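Mending Goes Bright
By Idalina Ramalho | April

I came to visible mending through a ruined pair of jeans, and I'm completely hooked! The idea is simple: you patch the hole in thread loud enough to show off - mustard on navy, coral on gray.

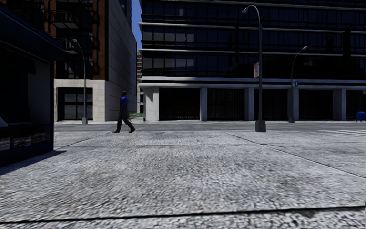
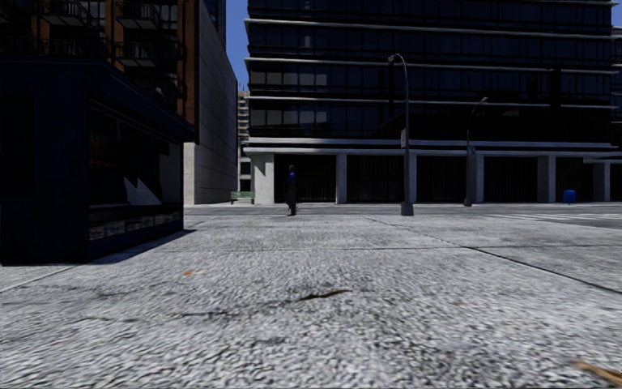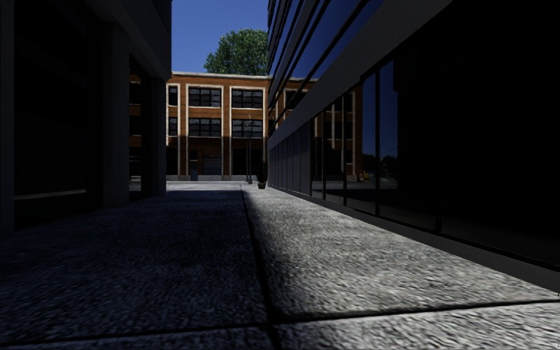
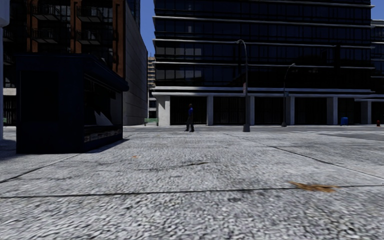 Do you need special thread for denim?
Plain cotton embroidery floss works beautifully, three strands at a time. Lihua Fang, who taught me, keeps 40 colors in a biscuit tin and still runs out of red.

Start with a patch bigger than the hole, pin it behind, and run small stitches back and forth. My first knee took 19 rows and one whole evening, and I wore it to breakfast.

Recent
Abla Yammine on dyeing with onion skins
Buttons worth saving
A Tondirley coat, relined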